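The one-bin rule, two months in

I keep seeing the same advice on tidying blogs: get one big bin, throw every stray object into it, sort it later. The Voden people sell a whole course on it. Thirty days, one container, a calmer home. I had doubts before I started and I have more of them now.

My first problem is with the word "later." A bin with no lid and no dividers is a very good place to put something down and a poor place to find it again. In May I spent most of an evening looking for a spare key that had been in there all along, under a dish towel. The course says you'll develop "bin memory." I have not developed it.

My second problem is that small things and soft things don't belong together. Cloth spreads out and covers whatever is under it. Toys end up on their sides. If the bin has a hole in the floor, as plenty of metal ones do, then sooner or later you'll be wondering about every screw and button you own. And metal scuffs. Mine came from a shop in Jillham that swore it would look the same after 1000 uses — I'd love to know who did the counting. 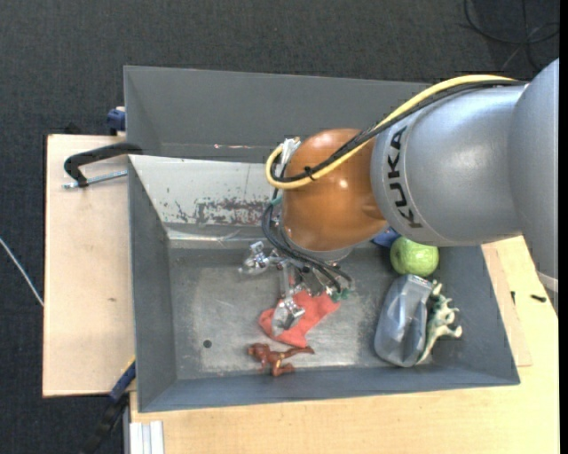 Jelle Maes wrote to me after my last post on this and said I was being unfair, that the trick is to stop well before the bin is full. Keep a bit of bare floor showing, Jelle says, and you can take in the lot at a glance. A red cloth and a toy dinosaur are easy enough to spot when there's no heap on top of them.

Fine. I'll grant that. But if the method only works when there's hardly anything in the bin, I'm not sure what I'm paying for. A shelf works too when it's nearly empty. So does a drawer, or the floor.

What I've done for now is split things up. Cloth goes in a bag on the back of the door, toys stay in the bin, and keys go on a hook by the light switch where they should have been from the start. I'll give it until the end of the summer. The Voden course has a second part, on paperwork, and I won't be buying it.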